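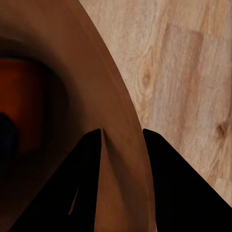

Figure 4. Wrist view in the simulator, fingers on either side of the bowl's rim. Pale wood of the tabletop at right.

4.2 The bowl task

Of the five tasks the students wrote for the course, the bowl task was the one everybody expected to finish first. The arm has to take hold of a large bowl by its rim, lift it clear of the table and put it down again a short distance away. It was handed to the two newest members of the Nendholm robotics club as a warm-up. They were still working on it in January, by which time the drawer task, supposedly the hard one, had been closed for so long that its authors had forgotten how it worked.

The trouble is visible in Figure 4, at least to anyone who has spent an autumn staring at pictures like it. From the wrist, a bowl this size stops being a bowl. It becomes a brown curve that leaves the picture at the top and at the bottom, and the policy has to decide from that curve where the wall is, which way it leans and how far down the fingers may go. The side view, which the students had used for all their early debugging, shows a perfectly ordinary bowl and is of very little help with any of this.

The simulator, Flullero, is the one described in Section 3. Students drove the arm with a game controller and recorded their own demonstrations; the club's logging tool, Yimyam, stored the wrist view, the side view and the joint positions for each attempt. By the end of the course the log held 3,077 attempts across all tasks, of which 347 were bowl attempts that the students themselves had marked as good. We did not tell them what "good" meant. This was a teaching decision at the time and a data-cleaning problem afterward.

Two definitions grew up side by side. The first group marked an attempt as good if the bowl ended up on the target and the right way up. The second group, led by a student with firm views on crockery, also required that the bowl not be dragged, and threw out any attempt where it touched the table between pickup and placement. Neither group wrote its rule down. We found out when Ayanda Chauke trained one policy on each group's demonstrations and saw that the first policy liked to push the bowl to the target with its knuckles, so to speak, and grasp it politely at the end. It had learned exactly what it had been shown.

Straddling the rim was the students' own choice. Our instructor notes suggested closing on the bowl from outside, across its full width, and we would like to record that these notes were written by people who had not checked how far the gripper opens. With one finger inside and one outside, the required opening is only the thickness of the wall plus whatever error the operator brings along. Most operators brought plenty. The usual failure was a finger coming down directly on the rim, at which point the bowl tipped, spun or, under the early contact settings, left the table at great speed. One such departure was saved as a clip and shown at the start of every later meeting.

Color turned out to matter more than we had planned for. The rim in the figure catches a little more light than the inside of the bowl, and that lighter band is a strong hint about where the wall ends. When the students turned the lamp up, the band grew and the policy did better; when they turned it down, the inside and the rim ran together and the policy began to hesitate above the bowl, opening and closing its fingers. The students called this "knitting." The word has since spread to the other tasks and we have given up on replacing it.

The tabletop caused a smaller argument. Viera Rusnák suggested swapping the wood for a plain gray, on the grounds that grain and dark knots are a distraction and that a gray table would let us study one thing at a time. The students voted against it. Their case was that the club's real table is wood - it is, and a badly treated one - and that a policy upset by a knot had no business near it. We kept the wood and changed its direction between recordings, so that the policy could not use a particular mark as a signpost. Whether it had ever done so we cannot say. The check was assigned to a pair of students who spent the session adding objects to the inside of the bowl instead, and those recordings are in the set as well.

We made one change to the schedule as a result of all this. In the first run of the course, students saw the wrist view only after training, when they were trying to work out what had gone wrong. In the second run they had to drive the arm from the wrist view alone for the whole of the first session, with the side view covered. Complaints were loud and came early. Pluler, the small script that replays an attempt at half speed, was written by a student during that session, chiefly as evidence that the bowl had moved by itself. The replay showed that it had not, but the script was useful and every group adopted it before the session ended.

We do not claim that the covered side view made anyone a better operator, as the two runs differed in too many other ways, including the contact settings and the supply of snacks. What we can report is that students in the second run asked about the wall of the bowl in their first hour, while those in the first run got there in about their fourth week. The success rates for both runs are given in Section 5, with the two meanings of "good" kept apart.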